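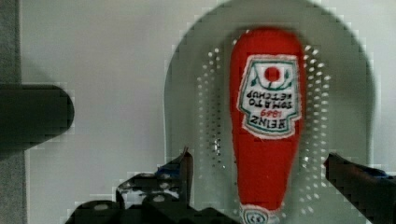
10. Januar 2025

Heute bin ich früh aufgewacht, noch vor dem Wecker, und habe gleich gewusst, dass es geschneit hat. Man hört es, weil man die Straße nicht hört. Ich bin mit dem Tee am Fenster gestanden und habe gewartet, bis der Bus kommt, und er ist ganz langsam gekommen, mit Licht innen und fast ohne Leute.

Am Vormittag war der Kurs. Wir haben jetzt die Verben mit Präpositionen, und ich glaube, das ist der Teil der Sprache, in dem ich alt werde. Ich warte auf den Bus, ich freue mich auf den Sommer, aber ich freue mich über den Brief. Die Lehrerin hat gesagt, man soll sie mit einem eigenen Satz lernen und nicht aus der Tabelle. Also habe ich 35 Sätze geschrieben, und in fast jedem kommt Essen vor. »Ich verzichte auf die Suppe.« »Ich erinnere mich an die Suppe.« Meine Nachbarin am Tisch hat gelacht und gefragt, ob ich ohne Frühstück gekommen bin. Das stimmte.

Nach dem Kurs bin ich zu Fuß zum Laden von Sotiropoulos gegangen, obwohl der Weg schlecht geräumt war. Ich wollte nur Buchweizen und getrocknete Pilze, und ich habe auch Oliven gekauft, 2 Gläser, und dazu Tomatenmark. In meiner Kindheit in Sokirura haben wir im Juli die Tomaten selbst eingekocht, den ganzen Tag lang, auf dem Hof, in einem großen Topf. Meine Großmutter hat keinen Zucker hineingegeben, die Tante schon, und darüber haben die beiden jedes Jahr gestritten - mit denselben Worten, wie in einem Theaterstück. Ich war für den Zucker, aber ich habe es nicht laut gesagt.

Den Geschmack kann ich hier nicht wiederholen. Im Januar haben die Tomaten in Biromville keinen Geruch. Ich habe es heute mit dem Mark versucht, dazu Zwiebel, ein Lorbeerblatt und etwas Essig, und die Soße ist dunkler geworden, als ich wollte. Gegessen habe ich sie trotzdem, mit Buchweizen, und am Ende habe ich doch einen Löffel Zucker genommen. Die Großmutter möge mir verzeihen.

Am Nachmittag Papiere. Die Nachzahlung für die Heizung ist gekommen, und ich habe den Brief dreimal gelesen, bis ich verstanden habe, welche Zahl für mich gilt. Ich muss bis zum Monatsende bezahlen. Das geht, aber die neuen Winterstiefel müssen warten. Die alten lassen links Wasser hinein, ich stelle sie jetzt mit Zeitung darin neben den Heizkörper.

Später habe ich noch an dem Puzzle mit 1000 Teilen gearbeitet, das ich zu Neujahr angefangen habe. Es ist ein Hafen, und der Himmel ist überall gleich blau. Den Rand habe ich fertig, auch die Boote. Heute sind genau 3 Teile dazugekommen, und bei einem bin ich nicht sicher.

Abends hat meine Schwester angerufen. Bei ihnen liegt der Schnee bis zur Bank vor dem Haus, und der Hund will nicht mehr hinaus. Ich habe sie nach dem Essig gefragt. Sie sagt, Essig kommt erst ganz am Schluss hinein, wenn der Topf schon vom Feuer ist. Morgen also noch einmal, das halbe Mark ist ja noch da. Und die Stiefel nicht vergessen, die Zeitung ist schon wieder nass.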